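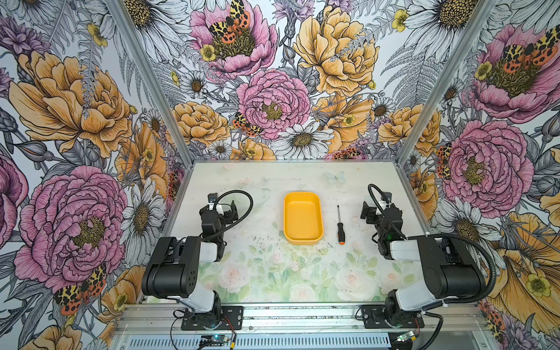
## Senberg peel-and-stick wallpaper, peony and moth pattern

I have now lived with this paper for long enough to have opinions about individual moths. The pattern is big pink peonies, some orange-yellow ones, the odd white daisy and gray ferns, all drawn with fine black lines on a pale blue-gray. It's busy. If you want something restful to look at while the kettle boils, Senberg also sells stripes.

I bought 3 rolls at $34 each for the half bath and the wall behind my desk. The listing calls it "repositionable," and I repositioned the first strip so many times that it began to lose its will to stick. The second strip went up better. By the third I had learned to peel back only a foot of the liner at a time and to stop talking to it.

**Matching the pattern.** The repeat is long, so you waste a lot at the top of every drop. The calculator on the Senberg site ignores this completely. I ran short by one narrow strip beside the door, and the replacement roll came from a different batch with a slightly grayer gray. I see it daily. Guests don't, or they're being kind.

**Sticking.** On smooth paint it's excellent. On the bathroom wall, which a previous owner textured with what I can only assume was oatmeal, the corners lifted within a week. A plastic smoother from Balogh helped more than the felt one in the box - that one just polishes the bubbles.

**Cleaning.** Toothpaste wipes off. Ballpoint does not.

**Removal.** I pulled down the crooked strip after a month. It came away in one piece and took a patch of paint the size of a playing card with it, so renters should test behind something large.

I also tried a sample of the Futoden equivalent, which is thicker and easier to hang, but their flowers look like cabbages. Senberg wins on drawing and loses on glue.

Four stars. I'd buy it again for a flat wall, with one more roll than they tell you to get, and all from the same batch.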